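Palalen Athletic supporters' board > Tactics and analysis
Thread: Pressing numbers, first half of the season

halfspace_hal
I have finished tagging the defensive actions from the league matches up to the winter break. The total is 444 pressures that led to a turnover within five seconds, of which 281 came in the opposition half. I counted a pressure as any closing-down movement that ends within two metres of the ball carrier. Ricochets and throw-ins are left out.

The split by side is uneven. We win far more on our right, where Abera plays high and the full back follows him up. On the left the winger jumps at the wrong moment and the pass goes inside him. It happened repeatedly away at Collolura and they scored twice from it.

My view is that we should drop the left winger five yards and let the eight do the pressing on that side.

northstand_ken
Five seconds is too generous. If the ball goes long under no real pressure and our centre half heads it, you have that down as a press. Three seconds would be nearer the mark.

halfspace_hal
I ran it at three seconds as well. The total falls, but the left and right proportions hardly move. The conclusion holds.

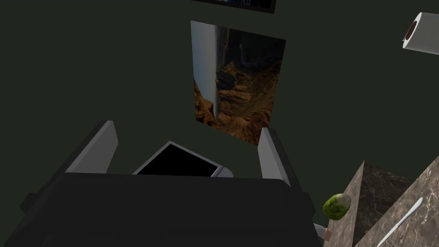
The other thing I checked was the distance between our back line and the front two when the ball is with their goalkeeper. At home we keep it short. Away from home it stretches after the hour, and most of the goals we have conceded in open play come in that period. I would put that down to the back line retreating early. The forwards are still going, and the gap behind them gets bigger.

Ayantu Jemal
I coach an under-16 side and we have had the same problem. The centre backs drop because they can see there is no cover on the ball. If the first forward is half a second late, dropping is the right decision. Telling them to hold the line makes it worse. I would look at the trigger before blaming the back four.

What are you using as the start of the press? The goalkeeper's first touch, or the pass to the centre half?

halfspace_hal
The pass to the centre half. I take the point on the trigger. I have not separated late presses from early ones and could do so for the away games.

oldgit_row_F
We lost at Collolura because the pitch was a bog and the referee let them kick Abera for ninety minutes. There is no column for that.

northstand_ken
The pitch was the same for both sides.

oldgit_row_F
They play on it every fortnight.

Ayantu Jemal
A heavy pitch would affect this, to be fair. The ball holds up on the pass to the full back and the presser arrives sooner. You would expect more turnovers on a bad surface. If Hal has fewer at Collolura than elsewhere, something else was wrong.

halfspace_hal
Fewer, yes. It was our second lowest of any match.

I have moved the tagging over to Jutik, as the old spreadsheet became very slow once it passed 500 rows. The export still puts the substitutions in the wrong column, so do not rely on the minutes played figures in the first version I uploaded. 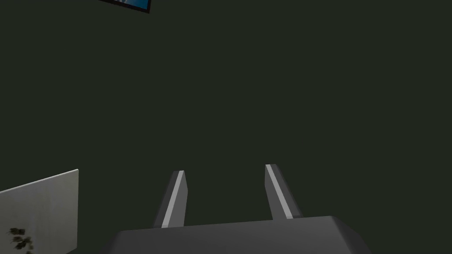 northstand_ken
Does the new version handle extra time? The cup tie broke my copy.

halfspace_hal
It does if you enter the added minutes as a separate period. If you type them on to the end of the second half it reads them as the next match.

tunnelend
On the left side problem, I disagree with dropping the winger. If he sits deeper their full back has a free run at us, and he is the one who puts in the crosses. I would keep him high and have him curve the run to block the inside pass. It costs him a couple of yards and no change of shape is needed.

halfspace_hal
He has been asked to curve the run since August and he does it for 20 minutes.

tunnelend
Then take him off at 60 and bring on someone who can. We have made the first change after the 75th minute in most games.

Ayantu Jemal
Agree with tunnelend on the curved run. It can be coached, but it needs doing every week and at match speed. Walking through it does very little.

oldgit_row_F
Some 600 of us went to that game and not one came home talking about curved runs.

halfspace_hal
Late and early presses for the away games will go up before the March fixtures. If anyone has the full recording of the second cup tie, mine stops at half time.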